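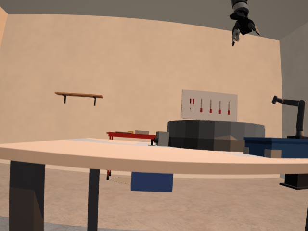 Davard

Vodidlow old course, walk-round before the September run

Checked on foot, clockwise from the start line, on a dry Wednesday. The headings are the ones on the Ludus sheet, in the order Ludus prints them. OK means I looked at it and would let a car past it. CHECK means somebody has told me it's fine and I haven't seen it for myself. NO means what it says. Comments are mine.

START AND PADDOCK

Start line clear, surface swept
OK
Swept on the left. The right had a ridge of grit along the gutter which I moved with my boot. It will be back after the next rain, as the lane above drains straight on to it.

Painted line matches the plaque
NO
It doesn't, and never has. The plaque says the cars left from "this spot". The only period photograph I trust shows the chapel railings behind the front row, and you can't get the chapel railings behind you from anywhere near the plaque. Not a safety point on its own. It becomes one when marshals are told to stand "level with the plaque" and the drivers are told to stop "at the line", and these are different places. Pick either and put it in the notes.

Paddock entrance wide enough for a fire tender
CHECK
Last year's sheet has a tick against it with no measurement. Was there a tender there that day? The gatepost has a fresh scrape at about bumper height. Could be a horsebox. Please measure the gap.

Fuel kept away from the tea tent
OK
Finally. The store has been moved to the far hedge and has its own sign. The sign is facing the hedge.

Extinguishers in date
OK for the paddock set, NO for the pair at the start
The labels on those 2 have been in the sun and can't be read. I was told they were serviced "with the others". If they were, there will be a docket. I haven't been shown a docket.

Drip trays under every car
CHECK on the day
The sheet asks for this in advance, when there are no cars. I've complained about it before.

CHAPEL BEND

Straw bales in position
NO
They hadn't been delivered. I've seen the plan, which has a single row on the outside. The bend tightens after you're committed to it and a single row of straw in front of a stone wall is decoration. Double it, stagger the joints, and keep the bales off the drain cover.

Bales dry and tightly tied
CHECK
See above. If they come from the same barn as last time, cut one open before accepting the load.

Wall in sound condition
OK with a comment
The coping is loose in 3 places. None of them is over a marshal's post. Spectators will sit on it whatever the tape says, so it would be better pinned.

Drain cover flush with road
NO
Stands proud on the downhill side. A modern car won't notice. A car on narrow beaded-edge tyres will, and it sits where the driver is already busy. I reported this last year and the answer was that the cars raced here "for years with no trouble". They raced here before there was a drain. I'd also like to know who says there was no trouble, as the local paper of the time has a car in the chapel garden.

Sight line from marshal's post to start
OK
The hawthorn has been cut back hard. Thank you to whoever did it.

THE LONG STRAIGHT

Surface inspected for full length
OK, apart from the patch
There's a trench reinstatement just past the farm track, roughly filled and sinking. It was described to me as "a bit of a dip". I put a straight edge across it and didn't like what I saw. Highways should be asked to look again, and if they won't, it wants a cone and a flag.

Farm track gated and manned
CHECK
Gate is there. Whether anyone will stand at it depends on who you ask. The farm says the club is sending someone and the club says the farm is.

Distance boards
NO
The first board says 400 yards to the corner. I paced it and came up well short. It may have been right for the old corner, which was further on before the road was eased, and I suspect someone copied it faithfully from a photograph. Lovely piece of signwriting. Take it down for the run or move it, as a driver who believes it will brake late.

Verges mown, no hidden posts
OK on the left
On the right there's an old concrete fence stump in the long grass. White paint, and a bale in front of it.

Overhead cables clear of banners
OK
The banner isn't up yet. The poles are well away from the line, so unless the banner is a good deal bigger than the last one I can't see a difficulty.

THE FORD CORNER

Water depth checked
OK
Ankle deep on the day. The sheet has a box for "safe depth" with nothing printed in it, so I've left it empty. Somebody ought to decide what the safe depth is before asking whether we have it.

Footbridge load notice visible
OK
Visible and ignored. It allows 10 people. At the last run it had a good many more on it every time a big chain-driven car came through, and the marshal had his back to it. Close it while cars are moving.

Escape road clear
NO
There's a skip in it. I was assured the skip will be gone. It had nettles growing up the side.

Temporary stand
CHECK
This is the Ďurica stand, the one put up to look like the timber stand in the old postcards. I've nothing against the look of it. I do have something against a certificate that covers "the structure as erected" and was signed for a different field. It needs a new inspection once it's up here, on this slope, with the packing under the legs. Handrail at the back is lower than I'd want. I'd also query the claim in the programme that it stands on the site of the original. The postcard shows the river on the wrong side for that.

Steps and edges marked
CHECK
After erection.

RETURN LEG THROUGH THE VILLAGE

Residents told of closure times
CHECK
A leaflet went round. The leaflet gives a time for closing and no time for opening. Expect cars to come out of drives.

Ambulance route agreed
OK
Agreed in writing, and I've seen the letter. Best kept bit of paper in the file.

Tape and barriers at the shop
NO
Tape alone isn't enough on the inside of a bend where people queue for ice cream. Rigid barriers, please, and move the queue round the side. The shop was perfectly happy about it when I asked, so I don't know why it's been put down as "refused" in previous years.

Kerbs painted
OK
Paint is the gritted sort. I rubbed it with a wet shoe and it held. The first batch was gloss and was like glass.

The memorial stone
OK
Firm in the ground, clear of the road. There is no line on the sheet for whether the inscription is correct. I'd leave it off the tour commentary until someone finds the inquest report, as the two accounts I've read don't agree on the car, the driver or the month.

COMMUNICATIONS

Radios tested at every post
NO
Tested at the start, where they always work. Nothing at all from the ford. Either put a relay on the bank or run a field telephone. "They can hear the cars coming" was offered to me as an alternative and I've declined it.

Flags complete
OK
Complete, though the yellow has faded almost to cream. Replace.

Briefing sheet up to date
NO
Still shows the course going round the outside of the green. It hasn't done so since the bus shelter was built.

TO BE DONE BEFORE I SIGN

Drain cover at Chapel Bend. Double bales, same place. Distance board down or moved. Skip out of the escape road. Stand inspected after it goes up. Barriers at the shop. Radios at the ford. Docket for the start line extinguishers, or new extinguishers.

I'll walk it again when I hear that these are finished, starting with the skip. The plaque can wait until winter, though I'd like it minuted that I raised it.

COMMENTS

From the start line team: Docket found, it was in the tea tent cash box. Copy on its way. Line and plaque: we'll use the line.

Reply: Seen the docket. It lists the paddock set only. Still NO.

From the farm: We never said the club was sending someone. We'll do the gate if we get a radio.

Reply: Good, changed to OK subject to the radio, see above for what I think of the radios.

From the stand crew: Certificate is valid anywhere in the country, we've been told.

Reply: Told by whom? Send me the wording.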